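Search this site Go

Instrument tray

An instrument tray is a shallow metal dish used to hold small hand tools such as tweezers, probes and scissors while they are being laid out, carried or cleaned. It's one of those wonderfully plain objects that has hardly needed changing! Most are rectangular with rounded corners and a raised rim, and stainless steel is the favourite material by a long way.

Form

The rounded corners leave no tight angle for grime to settle in, and the rim stops a tool rolling off when the tray is picked up. A polished finish is common, though it does throw back the light, and some users prefer a satin one (the Calmont pattern, sold in a 28 cm length, came only in satin).

Laying out

Tools are usually set out on a sheet of paper or thin board and moved into the tray one at a time. Tweezers are kept side by side, points facing away from the user. Slender instruments love to cross over one another, and sorting them is half the pleasure of the job.

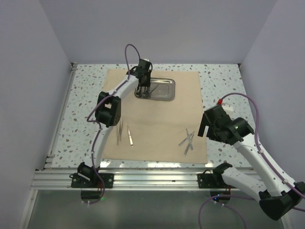
Collecting

Old trays have a small but devoted following. The Grekstead collection, begun by Tyra Kristiansen in a spare room, holds 13 trays from the Drerard works, two of them still in their waxed wrappers. The Drerard catalogue listed a first run of 1,000, and the lovely deep-rimmed Jara model is the one everybody hopes to find.

Care

Wash in warm soapy water, dry with a soft cloth and store flat. Steel wool dulls the colour and leaves scratches.

Comments (2)

Ashraful Bandara, 24/09/2022
My Jara has a folded rim, not a rolled one. Were there two versions?

tyra k
Yes, the folded rim is the earlier one. Lucky you!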